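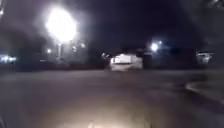
Open pavement at night, with a streetlight at upper left and a white vehicle in the middle distance.

Huta Lot After Dark
Posted 19/06/2026

Huta is the paved area on the east side of Quintela, between the bus turnaround and the old grain store. By day it is overflow parking for the market. After the stalls close it is mostly open asphalt. Resurfacing is planned for July.

The pale curb on the right sweeps down in a long curve. The ground past it is darker and seems to sit slightly higher. Drivers who don't know the lot tend to cut this kind of corner too close, and the town has talked about painting the edges yellow.

Light on the asphalt is uneven. There is a warm patch close in, and past it the surface goes gray-brown and then nearly black. Large parts of Huta are like this, with one strong light and a long dark stretch before the next. The plan calls for 10 new poles along the market side.

The white vehicle is too blurred to name a make. It has a dark band across the middle that could be windows or a stripe. Overnight parking is allowed at Huta from the end of market hours until 6 a.m., and permits are sold at the Boteck kiosk.

Notes on the lot

Huta was last paved when the Prenevow bus line was extended. The market side drains well. The side by the grain store holds water after heavy rain and will be regraded first.

The lot has space for around 671 cars when the stalls are down. During the July work, parking moves to the field behind the bus turnaround. Walkers can still cross by the north path.

Prints from the full set are available at the Quintela library desk. Please give the gallery number, 2759, when ordering.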